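Diekmann Opens Fixture Bench for Repair Shops and Classrooms at Its Lesham Workroom

Fitted holding plates keep small computer parts in their places while people learn, sort and rebuild

LESHAM, September. Diekmann, the family-owned maker of workbench fixtures and parts trays, is very happy to announce that its new Fixture Bench is open for visits at the company's workroom in Lesham, and that the first production run of 200 holding plates is ready to go out to repair shops, community colleges and anybody else who has ever watched a small, expensive computer part slide across a table toward the floor.

The idea behind the bench is a simple one, and it comes out of many long evenings spent with the lid off a desktop computer. When you take a machine apart to clean it, fix it or salvage what is still good, you end up with a lot of little pieces and very few sensible spots to put them. Most of us have used coffee mugs, egg cartons, the lid of a shoebox and, in a pinch, a clean sock. The Diekmann plate gives the parts a proper home while the work goes on around them, with a fitted recess for the processor, a slot for a memory module and molded pockets for the smaller things that come along with them.

"I started out fixing computers on my mother's dining table, and I can tell you that she was a patient woman, but she had her limits," said Mareike Albers, who founded the Fixture Bench program and has looked after it from the first sketches. "What I wanted then, and what I still want, is a place where the processor sits down and stays put, where you can set it in with a light touch, go answer the phone, have your lunch, and come back to find everything right where you left it. It sounds like such a small thing! But when you are working with parts that have a right way up and a wrong way up, it makes the whole day go better."

The plates come in a flat, matte gray plastic with rounded corners, a finish the company settled on after trying glossy samples that bounced the overhead light straight back into people's eyes. They are meant to be mounted against slotted aluminum panels, which many workshops already own, and which let a bench be rearranged in an afternoon when the next job calls for a different layout. Customers who don't have a panel can order one from Ekasberg, the company's longtime supplier of aluminum extrusions, at the same time as their plates.

Volker Wiegand, who runs the workroom, spent much of the spring and summer going back and forth with repair shops in the Grukov district over the shape of the processor recess. Early versions held the chip so snugly that it was a struggle to get a fingertip under the edge. Later ones were too generous, and the chip could turn a little when the bench was bumped. The version now in production uses raised tabs at the corners, with room left between them for a careful hand.

"We went through 7 versions of that one recess, and I have kept all of them in a drawer, partly out of affection and partly so that I don't forget what we got wrong," said Wiegand. "The shops in Grukov were wonderful about it. They would send a plate back with a note taped on it, sometimes a very short note, and we would sit down and cut another one. I owe them all a good dinner." 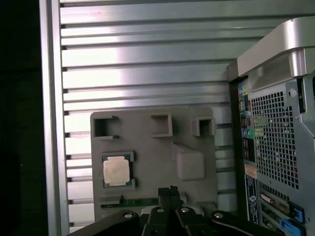
Can a used processor go into the plate before the old thermal paste has been cleaned off?

It can rest there for a while with residue on top, as the corner tabs hold it by its edges, but Diekmann suggests wiping the metal cap with a lint-free cloth and a little isopropyl alcohol before the part goes into storage.

Care of the plates themselves is just as easy. A soft brush clears dust out of the pockets, and a damp cloth takes care of the rest, as long as the plate is allowed to dry completely before any parts go back in. The company asks customers to keep acetone and other strong solvents well away from the plastic. As with any work on bare computer parts, a grounded wrist strap is a good habit, and every order will come with a printed card that goes over the basics for beginners.

Schools and training programs are a big part of the plan. Diekmann has set aside plates for 5 classrooms this fall, each with a short lesson guide written by Albers on taking out, checking and refitting processors and memory. If the first classes go well, the company hopes to have a further 500 plates made over the winter.

The workroom in Lesham will be open to visitors on Sunday, starting at 10 a.m., and people are welcome to bring along an old desktop computer and take it apart at the bench with a bit of friendly help. There is coffee, there is parking behind the building, and children are welcome with an adult.

About Diekmann

Diekmann designs and makes workbench fixtures, parts trays and holding plates for electronics repair and teaching. The company works out of Lesham and sells directly to shops, schools and home repairers.

Press contact: Mareike Albers, Fixture Bench program, Diekmann, Lesham. Sample plates are available to reviewers on request.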